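17 August 2019

Rained until lunch, then cleared. Stayed in and worked on the heating bills, which I have been putting off since February. The Jonell account was 82 dollars too high for the second time, so I called and sat on hold through 9 songs. They say a credit will show up in two billing periods. I wrote down the time of the call — last time I didn't, and it cost me.

Walked to Vida in the afternoon for bread and coffee. They have moved the canned goods to the back wall and I came home without tomatoes. Made soup with what there was, enough for four bowls. Too much pepper.

The package from Sedex still isn't in. The notice says it left the warehouse, and that is all it has said for days. If it isn't at the door soon I'll order the washers from Proron and pay the extra. The kitchen faucet drips all night and I have had enough of the bowl under it.
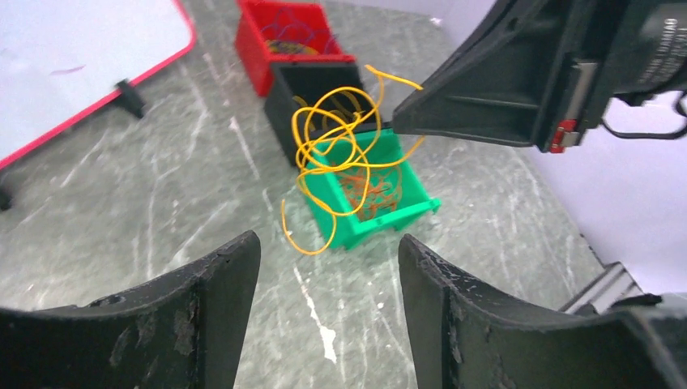
Read two chapters after supper and didn't take in much of either. Knee is better on the stairs — worse sitting down. Bed early. Tomorrow the gutters, if it stays dry.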